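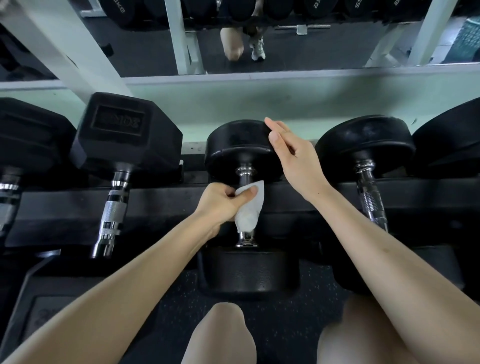 Wiping down a dumbbell handle at the rack

Best way to start weights at home or at a small gym?
Posted by Flikine

Hello all! I've finally got the bug for lifting after years of only walking the dog, and I'm so excited to get going. I can spare 40 minutes before work, 3 mornings a week. Should I do one body part each day or everything every time? And how do I know what weight to pick? The chap at my gym in Altow gave me a sheet, but it has so many exercises on it that I get lost halfway down.

Reply from Flileck

Everything every time, definitely! I started the same way last November and loved it. Pick five moves: a squat, a press, a row, a hinge (look up Romanian deadlifts, they're brilliant) and a carry. Do 2 sets of each to begin with and write down what you did in a cheap notebook.

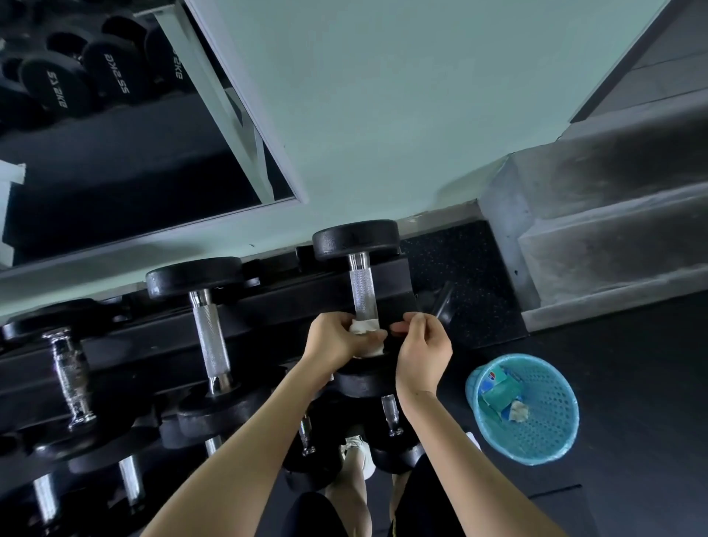 For the weight, choose one where the last couple of reps feel slow but still tidy. If you could happily chat the whole way through, go up a size next time. If your back starts to arch or you're swinging it about, come down one, no shame at all. And do the squats first while your legs are fresh!

Don't bin the sheet, by the way. Once the basics feel easy you can swap in something from it every few weeks and it all feels new again.

Reply from Fragkou

What Flileck said. Also eat something first, I went dizzy on an empty stomach. Banana is fine.
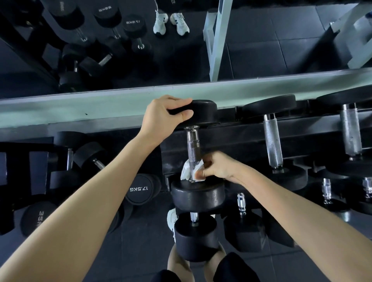
Oh, and rest properly between sets, I used to rush and wonder why my second go was rubbish. Two minutes on the big lifts, less on the small stuff. You'll ache a bit after the first week, mostly going down stairs, but a gentle walk really helps (so your dog will be pleased!). I'm still on dumbbells only and enjoying it more than ever. Let us know how the first morning goes!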